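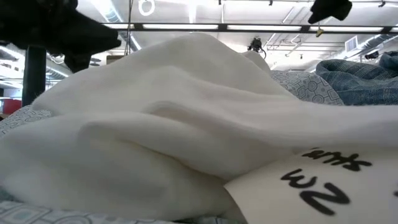

Filed under: Lab diary / Attention study

April, 6:40 a.m.

Pilot data are in from the second block. 28 participants, two sessions each, no dropouts between sessions. One participant fell asleep during the breath-counting condition and produced a clean run of nothing for four minutes. I have kept the record and flagged it. The protocol says sleep is a protocol deviation but does not say what to do about it, so I wrote a rule this morning before looking at that person's other scores: any gap longer than 30 seconds with no key press voids the block, and the session stands if the remaining blocks are complete.

The question has not moved since winter. People who practice breath counting for two weeks get better at breath counting. That is not interesting. What I want to know is whether they also get faster at noticing that their attention has gone somewhere else, in a task that has nothing to do with breathing. The transfer task is the tone task. A tone every 2000 ms, press on each one, withhold on the low one. At irregular points a probe comes up and asks where attention was just before. The participant answers on a six-point scale.

Reaction time on the tone task is the easy measure and I trust it least. The raw mean hides everything. Variability is better. In the block before an off-task report the presses drift early, which has been described many times by other people and which I can see in our own plots without any statistics. The drift starts four or five tones ahead of the probe. If practice does anything, the drift should get shorter. The mean can stay where it is.

7:30 a.m.

Cleaned the key-press file. 1322 rows were duplicates. The Zelter box writes each press twice if the cable is seated badly, with the same timestamp on both, so the fix is trivial, but I had already run the variability script on the uncleaned file last night and sent the plot to Brahim. Wrote to him to discard it. He replied that he had looked at it and thought the variability was suspiciously low, which is what a duplicated zero-difference pair would do. Good catch on his part. I should have seen it.

Added a check to the import step. It stops with an error if two consecutive rows carry the same time. I would like it to stop and not merely warn, as I do not read warnings.

11:15 a.m.

Call with Brahim Bensaid about the control condition. He still dislikes it. Controls listen to recorded talks on local history, same length, same schedule, same weekly check-in. His objection is that people do not expect a talk on the canals at Flulurham to improve their attention, and they do expect it of breath counting, so any difference between groups could be expectation. I agree with the objection. I do not agree with his remedy, a third arm with sham breathing instructions. A sham that is believable is usually a practice, and then we are comparing two practices.

We settled on measuring expectation directly. One page, filled out after the first session and again at the midpoint, asking how much change the person expects and in which abilities. It goes in as a covariate. This is a weak solution. It only handles the part of expectation that people can report. Brahim wants it in the limitations section in plain words, and I wrote the sentence during the call so that it would exist.

He also asked about the probe rate. At present there are two probes per block on average, and he thinks that is too few to estimate anything for one person. Correct, but raising the rate changes the task. If you ask people where their minds are every 40 seconds, they start waiting to be asked. Garosach ran their spring pilot with dense probes and got beautiful on-task rates, which I read as people guarding themselves against the next question.

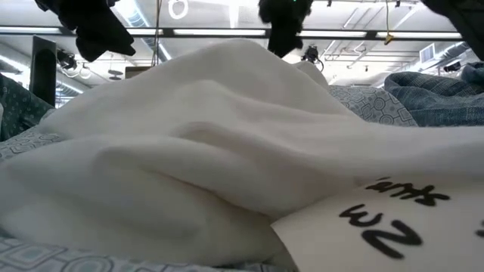
Left it at two per block and added four blocks. The session is now longer by eleven minutes. Fatigue will go up in both groups, and since the drift measure depends on people actually drifting, I can live with that.

2:50 p.m.

Self-report against behavior. I went through the probe answers by hand for the first half of the sample, which I had been avoiding. The relation is there but it is ragged. Several participants never use the ends of the scale. One uses only the ends. One rated every probe a three and has the most variable presses in the group. Treating the scale as interval data is hard to defend after reading it this way. Moving to an ordinal model with a separate threshold spread per person, if it will converge on this few probes. It may not.

Also noticed that second-session ratings are lower across the board, in both groups. Either people wander more the second time or they admit it more readily. The press variability is flat between sessions, so my guess is the second. This matters a good deal. A practice that teaches people to notice wandering should raise the number of off-task reports, and a reader skimming the table will take that as the practice making attention worse. Need to set out the prediction in advance and in the correct direction. Drafted the paragraph for the registration. Shorter drift, more reports. If we get shorter drift and fewer reports I will have to think again.

5:20 p.m.

Margaritis room is booked for the next block, mornings only. Ventilation hum is audible on the low tone. Asked for the headphones with the closed cups. If those are not free, shift the low tone up and rerun the threshold check on two people before anyone else is tested.

Did my own ten minutes of breath counting before leaving. Lost the count at six, then at fourteen, then did not notice for a while.

To do: ordinal model, expectation page to Brahim, reseat Zelter cable and tape it.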